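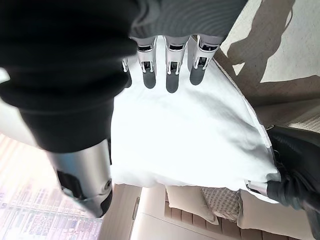 Robotic hand with a white pillow

Homton Breltier 3 – smart glasses with display
Item no. 617
Maker: Homton
In our shop since 23 September 2024

The Breltier 3 is the new pair of smart glasses from Homton. It shows messages, directions and subtitles in front of your right eye, and it works with phones from the last few years. Compared with the Breltier 2, the display is brighter and the arms of the glasses became thinner. The older model stays in our shop as long as we have stock.

For whom is it?
The glasses are made for people who walk or cycle much in the city, or who often talk with others in a foreign language. For games we do not recommend them. The picture is small and has only one color, green. Who wants to watch films should look at our page for headsets.

Display and sound
The text stands a little above the middle of your view, so you can still see the street. You can change the size of the letters in three steps. Two speakers sit in the arms. They are good enough for calls and spoken directions, but music sounds thin, and in a loud train you will need normal earphones.

Battery
With messages and directions the battery holds one working day. With subtitles always on, it is empty much sooner. The case charges the glasses two times before it must go to the cable. A cable is in the box – a wall plug is not.

Lenses
The glasses come with clear lenses without strength. If you need your own strength, order the lens set Marsden together with the glasses and send us the paper from your eye doctor by mail. Please do this before you pay, because we cannot take back lenses that were already cut.

App
You need the free app Boslow on your phone. In April it got offline maps and a quiet mode for the night. An account is necessary for the subtitles, for all other functions not.

In the box
Glasses Breltier 3
Charging case
Cable
Cleaning cloth
Two pairs of nose pads
Short guide in English

Colors: black, dark blue
Display memory: the last 200 messages
Water: light rain is fine, shower and pool are not
Warranty: 2 years, battery included

Questions about this item are answered by Elsie Kershaw from our glasses and headsets team. Please write the item number in the subject line of your mail.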